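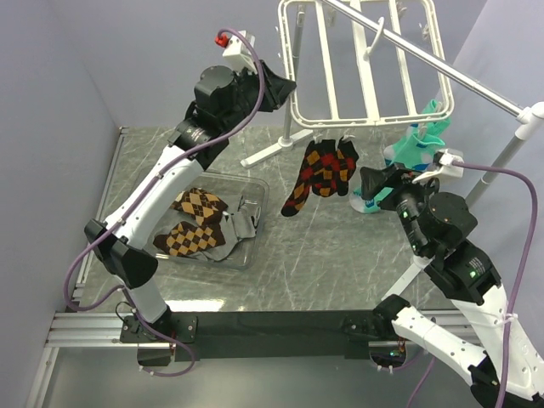
Hanging socks on the Tuvix bench, both arms in use.

Do I need any experience to teach the arms?

Not a bit! Most people who come to us at Sumetti have never moved a robot before, and we start everyone on laundry because you already know how it goes (sock, clip, rack). Give yourself 2 sessions to settle in.

What if I drop a sock?

Oh, please don't worry. Pick it up with the gripper if you can reach it and carry on, and if you can't, press stop and begin again.

Who do I ask about booking?

Geeta Vashisht looks after the calendar and loves a question.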